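Search posts, people, tags

Thread: I have spent 4 weekends looking for a used wardrobe in Viltmont and I have some things to report.

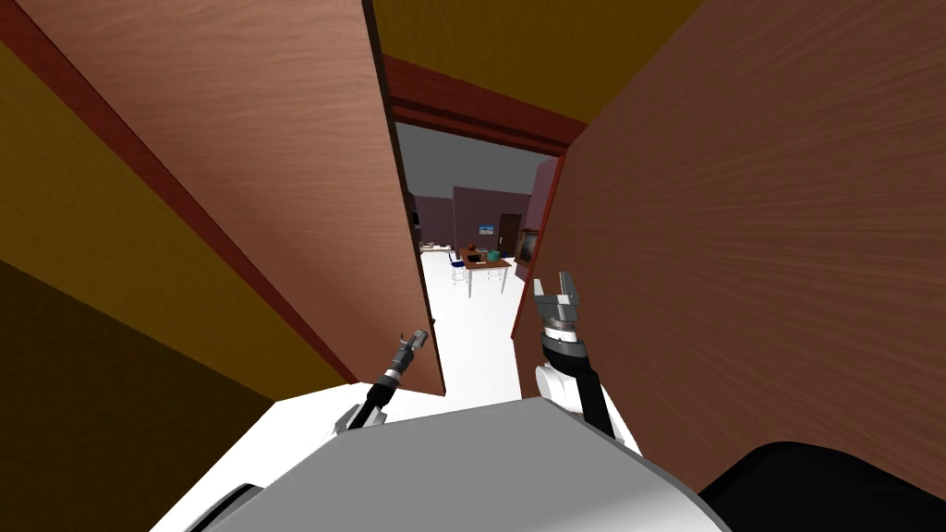 1/ Every listing says "solid wood." I now own a magnet, a flashlight and a very suspicious attitude, and I can tell you that "solid" mostly means it hasn't fallen over yet.

↻ 80

2/ Measure your stairs first. I didn't. The Urkero I fell for came up as far as the landing, where it spent the night and I spent $300 on two men to take it back down.

3/ "Minor wear" is one missing foot. "Some wear" is two. "Lots of character" means a cat lived in it.

4/ If the seller says the doors "just need adjusting," open and close both of them yourself, several times, while keeping eye contact.

5/ There's a shop out in Ploditbridge, Czerwiński, with a whole back room of wardrobes. Great stuff. Someone had put $1000 on one with no key and a smell of mothballs you could lean on. I asked if there was any give in the price. There was a long silence and then he went to make coffee.

↻ 300

6/ Mothball smell, by the way: people will tell you vinegar, baking soda, charcoal, cedar, sunshine. I tried the first three on a dresser last June. It now smells like a salad in a closet.

7/ Bring blankets for the car. Bring more than that. Bring the ones you like, even, because the ones you don't like are already under the dog.

8/ Current status: clothes on a chair. Second chair under consideration. Will post if Czerwiński calls about the one with the mirror.

Last updated 26 May 2024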